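How to budget for a small robot arm cell

Vestudmont workshop notes, planning and purchasing

These notes cover putting together a budget for one arm, one gripper and a bench, for someone who has to hand a spreadsheet to a finance office and live with the result. They assume you already have a room and a power supply, and that you are buying for handling work with small objects. Welding, painting and anything inside a safety cage are a different exercise.

Step 1. Write down the task before you look at arms

Put the job in one sentence. Ours was "lift a bottle in and out of a rack on a bench". From that sentence you can get the heaviest object, the furthest reach and the widest grip, and those numbers decide most of the spending. Weigh the heaviest thing full, then add the weight of the gripper, the camera and its bracket. The payload on the data sheet has to cover the lot.

Measure reach from where the base will be bolted to the far side of the working area. An arm at full stretch has very little choice about how it approaches an object, so leave yourself a good margin.

Step 2. Split the budget into four lines

Use these headings: arm and controller, gripper and fingers, cameras and cabling, bench and consumables. Ask each supplier to quote against them. When we asked Duvell and Hokia for prices, the first quote had the controller in and the second had it as an option on page 2, and the totals could not be compared until both had been redone.

Expect the arm to be the largest line and the one with the least room to bargain. The savings are usually in the gripper line, where suppliers will often include a spare set of fingers if asked before the order is placed. After the order they tend to be full price.

Step 3. Choose the fingers separately from the gripper

Treat the gripper body and the fingers as two purchases. The body should last for years. Fingers wear, get knocked against things and have to be changed when the job changes. Ask for the mounting pattern so that you can have your own made later.

Check the opening width with the fingers fitted, which may be less than the figure for the bare gripper. Check too that the tips can get between the object and whatever is standing next to it.
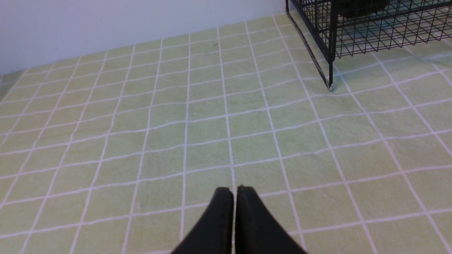
For shape, plain flat faces are the cheapest to replace and do for most boxes and packets. Round objects want a pad with some give in it. We allow for two sets of fingers per gripper in the first year and one set a year after that.

Step 4. Price the cameras with everything that holds them up

A wrist camera is cheap by itself. The bracket, the cable, the clips and the afternoon spent fitting them are easy to miss. Our own cabling and bracket order from Vasseur came to £330, against nothing at all in the first draft of the budget.

Buy cable in more than one length. It has to follow the wrist through its whole travel without pulling tight, and the spare length then has to be kept out of the way of the work. Put zip ties and a couple of spare cables on the same order, and plan on the cable failing before the camera does.

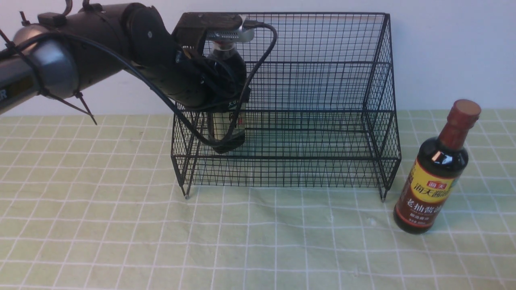 Objects to practise on need a line of their own. Buy them from an ordinary shop, in the sizes and packaging you will have to handle, and buy duplicates. Glass is a fair test if glass is what you will be moving, but allow for breakages and for cleaning up. Dark bottles are worth including, as they can be hard for a camera to deal with: the Haitian (海天) dark soy sauce standing beside the wire basket has almost black glass and throws a bright highlight off its shoulder. A wire rack is a sensible thing to buy as well if your objects will be stored in one, and costs very little compared with anything else on the sheet.

Step 5. Plan the bench and its covering

The bench must not move when the arm stops suddenly. If you are reusing one, load it and push it before deciding. A cloth or mat printed with a grid is useful for putting things back in much the same place, but a soft one creases, so do not measure from it. Budget for a replacement.

Step 6. Allow for time

Delivery on our arm was quoted at around 14 weeks. The gripper came sooner and sat in its box. If your money has to be spent by April, ask for delivery dates in writing with the quote and order the slowest item first. Check when the warranty starts, too. On some quotes it runs from dispatch, and part of it can be used up before the arm is bolted down.

Step 7. Keep something back

Hold a contingency and do not attach it to any of the four lines. Ours went on a longer controller cable, a second emergency stop and carriage on a returned bracket. If it is still there after the first three months, spend it on fingers.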